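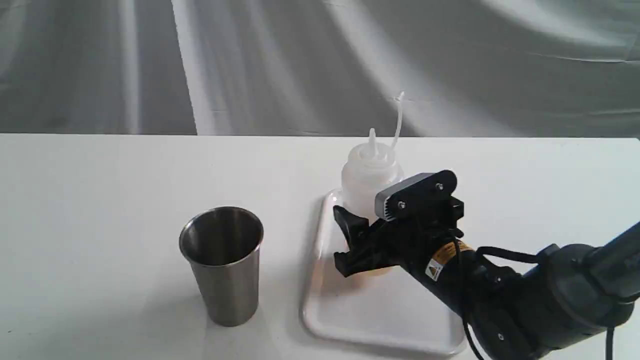

Hussam Khalaf wrote in after the last tips page to ask whether it matters where you grab a squeeze bottle, seeing as his arm at home drops one pour in four no matter what he tries. Yes! It matters more than anything else on this page, and we finally have results to back that up, so let's start there.

Tips from the pouring bench at Ridthorpe, August

Grab low. We ran the same pick-and-pour into a steel cup with two grip heights, 20 tries each. With the fingers up near the shoulder, 8 of the 20 went wrong, mostly because the soft plastic caved in and oil came out of the nozzle before the bottle was over the cup. With the fingers down on the lower body we lost 2. Same bottle, same arm, same learned policy, only the demonstrations were different. I went back and checked the log twice because I liked the number so much.

It works in a kitchen too, by the way. If your dressing bottle burps on the counter every time you pick it up, hold it down where the liquid is and squeeze only once it's upside down.

Come in from the side and stop before you close. In the demonstrations we pause with the fingers open on both sides of the bottle, then close slowly. Rania Mansour suggested the pause after watching a batch where one finger kept landing first and shoving the bottle across the tray. I thought it would just make everything slower (it does, a little) but the policy picked up the habit beautifully and now it straightens itself out before it commits.

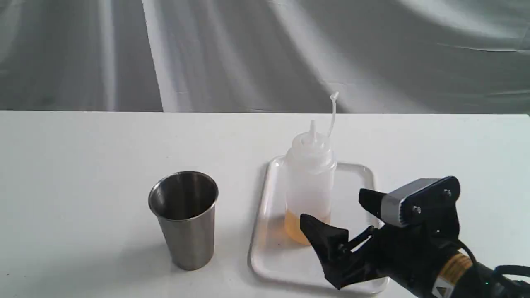
Put down a tray with a lip. Oil on a smooth tabletop is miserable, and once there's a film of it under the bottle your results from then on are about the film. A tray also gives you a start area you can find again. We move the bottle to a new spot inside the tray for each demonstration and leave the cup where it is. When we tried moving both from the first day, we needed far more demonstrations to get anywhere.

Wipe the fingers every 8 runs. Dish soap, warm water, dry cloth. Skip the citrus cleaner, it left our pads slick.

Hang a plain cloth behind the table. Any old gray fabric will do and it doesn't need ironing. Before we had one, the policy did great in the morning and fell apart by 4 p.m., when people were walking past. I'm so fond of our curtain now.

Cloudy bottles are hard, so practice on them early. Clear glass gets all the attention, but frosted plastic on a white table is nasty for a camera: pale on pale, soft edges, shiny spots that slide along the shoulder as you get closer. Tamer Hakim's advice was to collect close-up views from the wrist as well as views from the side, and to keep both in training. With the side view alone our grasps wandered. Adding the wrist view fixed most of it within 30 new demonstrations, a very happy afternoon!

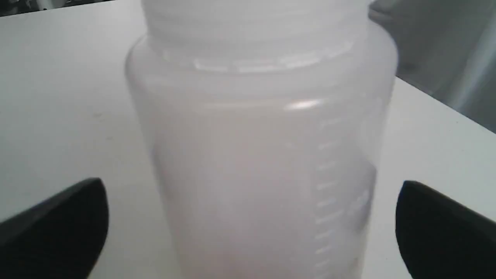
Don't train on one fill level. A nearly full bottle and a nearly empty one behave like two different objects, the light one especially, which tips if you so much as breathe on it. We shuffle the levels and write each one down before the run. Molded measuring marks are handy if your bottle has them, otherwise a kitchen scale is fine, and more accurate anyway.

Write down the ugly runs. A pour that gets there after a wobble still counts as a success in our table, but it gets a W beside it. The shoulder grip had W's all over the page. The low grip had a few, nearly all with the bottle close to empty, so that's what we'll work on next.

Vanderleia Frota is trying the same low grip on honey at the Olgate bench. Thick stuff needs a longer squeeze, and she's already found that the bottle has to be let go in two stages or it sticks to one finger. More on that when she has a full set of runs.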